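Unit 4: Passive pickups, controls and loading

Course: Electric Bass Set-up and Wiring, Idmont workshop programme
Notes revised September 12, 2022

4.1 Scope

These notes cover the passive circuit of a two-pickup bass with separate volume controls and one shared tone control. Active preamps are dealt with in Unit 6. Students should have read Unit 3 (string gauge and neck relief) and should be able to use a multimeter on the resistance and continuity ranges.

4.2 The pickup as a source

A magnetic pickup is a coil of fine wire wound round one or more magnets. For circuit purposes it is treated as an inductance in series with a resistance, with a small capacitance across the two. The resistance is easy to measure and is the figure most often printed on the box. It says little about tone when taken alone. Two coils of equal resistance may differ in wire gauge, number of turns and magnet type, and will then sound different.

The inductance and the total capacitance, including that of the cable, set a resonant peak. Below the peak the output is fairly even. Above it the output falls away quickly. A longer cable adds capacitance and moves the peak down. 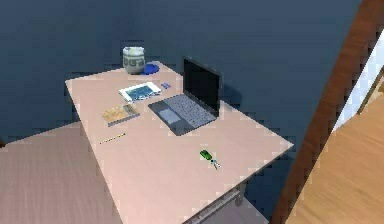
4.3 Split and single coils

The split coil has two halves, each serving two strings, wired in series and with opposite magnetic polarity and winding sense. Mains hum picked up by one half is largely cancelled by the other. A single coil has no such cancelling. Where two single coils are fitted, the second is normally wound in reverse, so that hum falls when both volume controls are fully open. Turning either control down upsets the balance and some hum returns.

In a mixed set, with a split coil at the neck and a single coil at the bridge, the bridge pickup will hum at any setting above zero. Careful screening of the cavity reduces electrostatic buzz but has little effect on magnetic hum. The two faults should be kept apart when writing up a test.

4.4 Volume controls

Each volume control is a variable resistor across the pickup. A lower value loads the pickup more heavily and flattens the resonant peak. A higher value leaves the peak more pronounced. 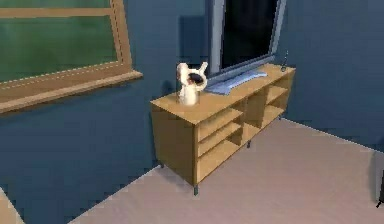
The taper also matters. A log taper gives a more even change in loudness over the travel of the knob, while a linear taper holds most of the level until near the bottom. On the Trerneo bench instrument the neck control is linear and the bridge control is log. Compare the two before starting Exercise B.

4.5 Tone control

The tone control is a variable resistor in series with a capacitor, connected from the signal to earth. Fully open, the resistor keeps the capacitor nearly out of circuit. Fully closed, treble passes to earth and a new, lower peak may appear. Changing the capacitor alters only the lower part of the control's travel to any marked degree.

4.6 Exercise A: measurement

1. Unplug the lead and remove the control plate.
2. Lift the hot wire of each pickup from its volume control.
3. Measure the resistance of each coil and record it with the room temperature.
4. Tap each pole lightly with a steel screwdriver, lead plugged into the Wunulari test amplifier, after the wires have been put back.
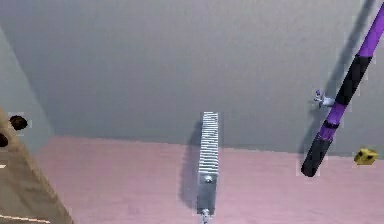
5. Note any pickup that gives no sound, and check its earth wire before suspecting the coil.
6. Refit the plate. Do not trap the screening wire.

Results go on the Unit 4 sheet, one column per pickup. Sheets are kept with the instrument until the March assessment.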